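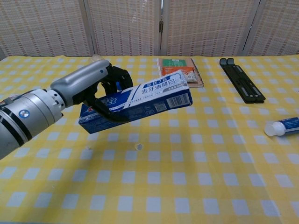
Sorting the Bathroom Supplies Before the Move

2019-12-19

The household will relocate to Flendcombe in the new year, and the contents of the bathroom cabinet have now been reviewed. This post records the arrangements adopted, partly for the benefit of Chaimae Ghoneim, who will be receiving the cartons at the other end, and partly because several readers wrote after the July post on the linen closet to ask how the smaller items would be handled.

All work has been carried out at the kitchen table, with the yellow and white checkered cloth left on. The cabinet itself is shallow and poorly lit, and previous attempts to sort it in place ended with items returned to the shelf they came from. At the table, each article is taken up, its printed date is read, and it is assigned to a carton or to the discard bag.

Toothpaste

Toothpaste is kept in its original box until the day it is needed. The blue box with 去牙渍健白 on the top is to be packed with the dental items. The wording concerns stain removal and whitening, and the box should not be confused with the plain fluoride paste, which is the one suitable for guests. The barcode side is to face upward in the carton, so that the boxes can be told apart without being lifted out.

Tubes already in use travel in the overnight bag. Any tube that has lost its cap is to be finished before the move or thrown away.

Soap and Shampoo

Bar soap is wrapped in paper and placed between the towels. Bottles are a more difficult matter. During the last move, a bottle of conditioner opened in transit and ruined a set of pillowcases and one library book, for which the Gorkelow branch very reasonably charged the full price. Bottles will therefore stand upright in a lidded tub, with a folded hand towel beneath them – an old one, preferably the green.

Medicines

These are not to be packed with anything else. Expired medicines have been set aside for the pharmacy on Baumgart Street, which accepts them at the rear counter. Bandages, the thermometer and the small scissors remain in the tin.

Cartons and Labels

Emiliano Espinoza has kindly offered the use of his Wutora cartons, which are of a good weight and fold flat after use. Each holds up to 100 small items, although a carton filled to that extent is unpleasant to carry up a flight of stairs. The bathroom has been allotted 2 of them. Labels are to be written on the side and on the lid, in marker, giving the room first and the contents second.

The question of the shower curtain has been deferred. It fits the present rail and may well be too short for the one in Flendcombe – Chaimae has been asked to measure from the rail to the floor of the tub, and her reply is awaited.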